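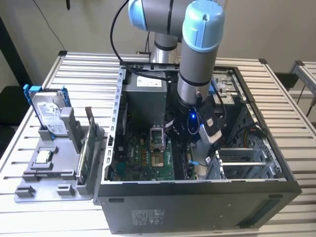 Open case, open socket: most of the Dramcombe rules are written for this moment.

The rulebook for taking apart a dead office computer with a robot arm runs to 506 clauses. The rulebook for taking one apart by hand, in the same building in Dramcombe, is a laminated card that says to unplug it first.

Nesma Samir wrote a good share of the 506 and would like to have written fewer. She came to the job from elevator inspection, a field where people accept that a box on a cable needs paperwork. In computer repair and salvage, she says, people accept that you own a screwdriver. When the Dramcombe shop began letting an arm work on desktop towers, the first draft of the house standard was two pages long, and one of those was the cover.

Then came the socket problem. A processor socket is a fussy thing with a metal plate that flips up, a lever that holds it down, and a field of tiny gold contacts that were never meant to be touched by anyone, least of all by someone who weighs as much as a robot. A technician who bends one swears and reaches for the tweezers. An arm that bends one has no such feelings and goes on to the next step. So the standard acquired Section 4, "Open Sockets," which says that while the plate is up, nothing may pass over the contacts with a part in its grip unless that part is the processor.

Section 4 is eleven pages. There is a long paragraph on what counts as "over."

The trade has been arguing about this sort of thing since January, when the Skutitz draft went around. Skutitz is a shared code of practice, named for the town where its authors met and, by most accounts, ate very well. It covers any bench where a machine handles boards, drives or memory, and it asks for things that sound obvious until you try to do them. Every part that comes out must have a named place to go. Every cable must be either tied back or listed as a hazard. The power supply must be treated as live until a person has signed to say it isn't, even if its cord is hanging on a hook across the room.

The named-place rule is the one that changed daily life the most. Parts used to go on the table, in the loose sense that the table was under them. Now they go in a fixture, a printed block with posts and slots and a shallow pocket for the chip, and the fixture has a drawing, and the drawing has a revision number. Samir is fond of the fixture. She is less fond of the form you fill out to move a slot.

Cables have resisted regulation. The draft gives them a full page of good intentions, and the cables, being cables, haven't read it. A drive can be told where to sit. A bundle of wires that has spent years folded into a steel box has its own ideas, and it tends to express them just as the fingers come down toward the memory slots. Prandow, which sells checklists to shops like this one, offers a cable module as an add-on. It consists mainly of pictures of cables.

The memory rule is shorter and, to my mind, the best thing in the book: grip by the short ends or the bare edge, keep the card upright, and stop at the first push that meets more force than planned. Stop means stop. An earlier wording had "pause and retry," and the shop at Sqalli followed it with great loyalty until they ran out of retries and, soon after, slots. 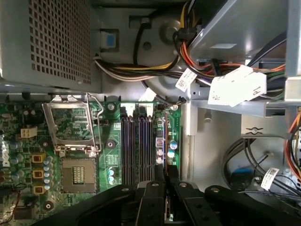 Bouchra Fawzy thinks the whole approach is backward. Write down what must not be broken, she argues, and let each shop work out how not to break it; a rule about where the gripper may travel will be out of date by the time the binder is hole-punched. She also points out that the Skutitz draft drew 2284 written comments, and that a fair number of them were about the font.

Samir has heard this and half agrees. Her trouble is that "don't break the socket" was the first rule they had, and everyone was in favor of it. She keeps a short list of clauses she would cut tomorrow, beginning with the one that requires the clause list to be reviewed. The next revision closes for comment in the fall. Section 4 is expected to grow by a page.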